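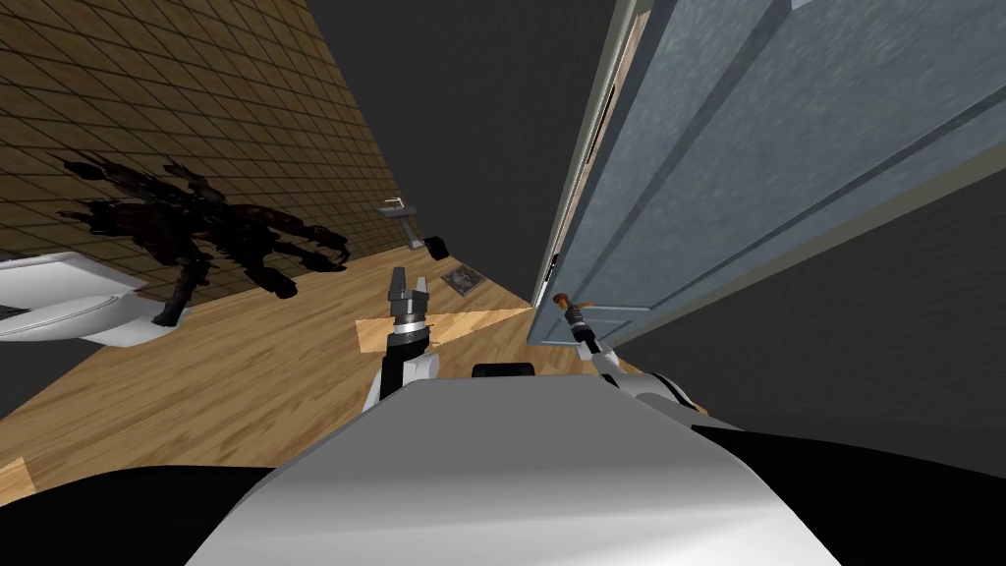
The Ukwood door fault was a software failure in Carus, a control program for two-armed household robots developed by Pirkine. It was found in simulation, during a series of bathroom door tests in the Ukwood set of virtual homes. Under certain conditions the program lost its estimate of where the door was, replaced it with an old one, and went on moving the arms as if nothing had changed. In the worst runs the robot leaned on the door until its base shifted and the head camera tilted.

The fault was first reported on September 28, 2020, by Wanda Pruitt, a test engineer at Pirkine. No physical robot was running the affected version and no one was hurt. The case is mostly remembered for the review that followed, which led to changes in how Carus handles missing depth data near large, plain surfaces.

Background

Carus was written to carry out ordinary indoor tasks with two arms, each ending in a gripper with two fingers. It combined a head camera, used for finding objects and planning, with a camera on each wrist, used for the last part of a reach. A module called the tracker merged the three views into a single estimate of the position of the target.

Door opening was added to the task list late. Earlier tasks had dealt with small things that could be picked up, and the tracker had been tuned for them. A door is different in two ways that turned out to matter. It moves while the robot is touching it, and up close it can fill a wrist camera's view with one surface that has very little on it to measure.

Ukwood was a collection of simulated rooms used for testing before any code was loaded onto hardware. The bathroom layouts were considered hard because of their small floor area. Loose objects could be placed on the floor, and the robot often had to open the door with one arm while holding the other out of the way.

The failure

The bathroom series consisted of 601 runs. In 434 of them the robot opened the door and the run was scored as a pass. Most of the others ended in plain timeouts, in which the robot stopped a short distance from the handle and made no further progress. These had been seen before and were not treated as urgent.

Pruitt noticed a smaller group of 20 runs with a different ending. In these the robot reached the handle, began to move the door, and then kept pushing in a direction that no longer matched the way the door was turning. The wheels slipped, the body rolled to one side, and the head camera rolled with it. The program did not register a fault. Its log showed a steady position for the door and a confidence value close to the maximum.

The scoring script made the problem harder to see. It recorded a pass whenever the door had turned past a set angle, and several of the bad runs met that mark before the robot tipped. Three had been counted as passes. The first internal summary of the series did not mention them, and a corrected one was issued in December.

Cause

The investigation was led by Karine Fehr, who had written part of the original tracker. Her report described the fault as a chain of three separate weaknesses, each of which had been harmless in earlier tasks.

The first was in the wrist depth estimate. The method matched small patches of texture between one moment and the next. On a surface with a fine and even speckle, many patches look nearly alike, and the matcher could lock onto the wrong ones. The result was a depth reading that jumped about from one update to the next.
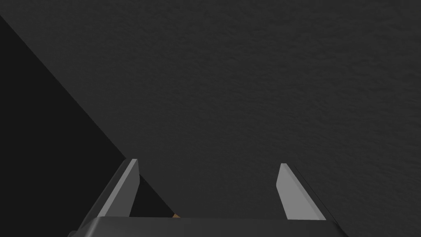
A filter was supposed to catch this. When the readings varied too much, it rejected them and marked the wrist view as unavailable. That part worked as designed. The trouble lay in what the tracker did next.

With a wrist view missing, the tracker fell back on the last position it trusted. For a cup on a table this is a reasonable thing to do, as the cup is unlikely to have gone anywhere. For a door already in motion the old position was wrong almost at once, and it became more wrong the further the door turned. The fallback had no time limit. In the longest of the bad runs, the same stored value was used for 500 updates in a row.

The third weakness was in the confidence value. It was calculated from how much the position estimate varied over time, on the theory that a good estimate is a steady one. A stored value does not vary at all. The longer the tracker went without seeing the door, the more certain it reported itself to be, and the motion planner was allowed to use more force when confidence was high.

Once the body began to roll, the head camera could not correct the error. The head view was converted to room coordinates using a fixed tilt, measured at the start of the run. With the camera rolled over, walls and floor were placed in the wrong positions, and the tracker threw out the head view as well because it disagreed with the stored value. 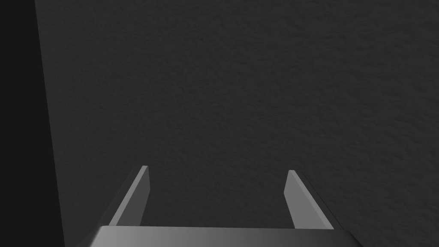 Open gripper against a plain, textured gray surface in the simulated environment.

Reproducing the fault

The fault was difficult to reproduce on demand. Repeating a bad run with the same starting positions usually gave a normal result, which at first led the team to suspect a physics error in the simulator. Fehr later showed that small differences in timing decided the outcome. If the wrist view dropped out before the door began to move, the stored position was still correct and the robot recovered. If it dropped out a moment afterward, it did not.

A dependable test was made by cutting the wrist data on purpose as soon as the door started to turn. With this change the fault appeared in every run, including runs in rooms other than the bathroom. The test was kept as a permanent part of the Carus release checks. It is listed there as the blind door test.

The possibility of a simulator error was not dropped entirely. Rendered surfaces can be more regular than real ones, and Pruitt argued that the matcher might do better on actual paint and wood. Fehr's report agreed but gave this little weight, on the grounds that the fallback and the confidence value were wrong no matter how often the wrist view was lost.

Corrections

Three changes were made to the program. A stored position now expires after a short time, and the arm stops when it does. The confidence value falls steadily while no fresh data is coming in. The tilt of the head camera is read continuously from the body sensors instead of being fixed at the start.

A limit on pushing force was also added for door tasks, set apart from the confidence value so that one mistaken number could not raise it. The limit slowed the robot on heavy doors and was unpopular with some users of the software — a later version allowed it to be adjusted within a narrow range.

The scoring script was rewritten as well. A run is now failed if the base slips or the body rolls beyond a small angle at any point, whatever the door does. Under the new rules, the three runs wrongly counted as passes were moved to the failed group.

Outside review

Pirkine asked Castellanos, a testing firm, to examine the corrected version before it was used on hardware. The firm confirmed that the original fault no longer occurred. It raised a further point about the second arm, which in some runs was left reaching forward, close to the floor, while the first worked at the door. If the robot had to stop suddenly, nothing in the program moved that arm to a safe position. Pirkine added a retract step, which is carried out before the door is touched.

The review also recommended that simulated runs be sampled and watched by a person, including those scored as passes. Pruitt had made the same request in her first report.

See also

Depth estimation
Fail-safe behavior
Robot simulation
Sensor fusion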